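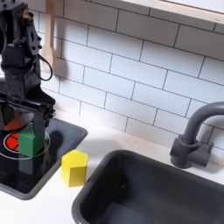
Mireille Renaud
Workshop and Home Maintenance Editor
Mar 12, 2024

Care of play kitchens: glossy stove panels, sink tubs and block sets

A play kitchen takes the same wear as a small workbench. The top is leaned on, blocks are dragged across it, and grit collects along the rims of whatever is set into it. The notes below cover a white counter with a glossy black stovetop panel and an inset sink tub. Other layouts need only minor changes.

Clearing the top
Take everything off before wiping. Blocks parked in the narrow strip between stovetop and sink are easy to miss, and a damp cloth pushed around them leaves a ring on white surfaces. Put them in a tray on the floor. Vacuum first with a soft brush head, then wipe.

Glossy black panel
Use a clean microfiber cloth, slightly damp, with one drop of dish soap per bowl of water. Wipe in straight passes. Circular rubbing produces swirl marks that show under a ceiling light. Dry at once with a second cloth. Do not use scouring powder, melamine sponges or glass cooktop cream.

Printed burner markings wear from the outside of the ring inward. Avoid alcohol on any printed area. If a line has started to lift, leave it alone until it can be sealed with a thin clear coat tested on the underside.

Rim
Dirt packs into the joint where the rim meets the counter. Run a dry toothbrush along it, then a cotton swab. Check for movement by pressing each side in turn. A rim that rocks should be lifted, cleaned underneath and reset with a thin bead of removable adhesive. Leave it for 48 hours before play resumes.

Sink tub
Lift the tub out if the model allows it. Wash in lukewarm water and dry the underside before refitting. Water trapped below the rim will swell a fiberboard counter. Ysaline Cordier, who repairs toys at Palix, puts a strip of felt tape under the rim of every tub she refits.

Blocks
Five-sided blocks chip at the points first. Sand a chipped point lightly with 320 grit and touch up the paint in two coats. Painted wood should be wiped and never soaked. Solid plastic can sit in soapy water for 20 minutes. Sort by color after drying, and retire any block with a split face.

Interval
Dust weekly. Do the full wipe monthly, and check rims and screws at the same time. In shared playrooms, halve both intervals.

Replacement felt tape is listed in the Palix parts sheet under item 837.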